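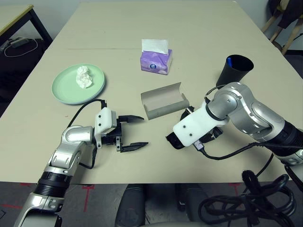 Two arms, one table: the setup for part 2.

Home > Guides > Planning > Part 2

Last updated: October

Right, in part 1 we got Usuga talking to both arms. Now we'll stop the planner trying to drive them through the tissue box!

1. Open your scene file and add the tabletop as a flat slab. Make it 2 cm thicker than it really is (I lost a whole Sunday by skipping this).
2. Add each object as a plain box or cylinder. Don't bother with fancy meshes.
3. Set the padding to 19 mm and run the check. Mine tried 632 paths and threw out all but 9, so don't panic if yours looks fussy.

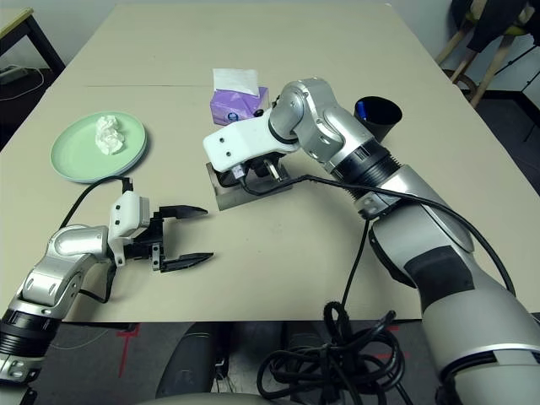
Padding is the setting I fiddle with most. Too much and the planner sulks, too little and you'll hear a nasty clunk. I give each object its own value, so the black cup by the right edge can be generous, but the purple tissue box gets a tighter one when the right gripper is working just in front of it like this. Save, reload, run the check again, and then try it at slow speed.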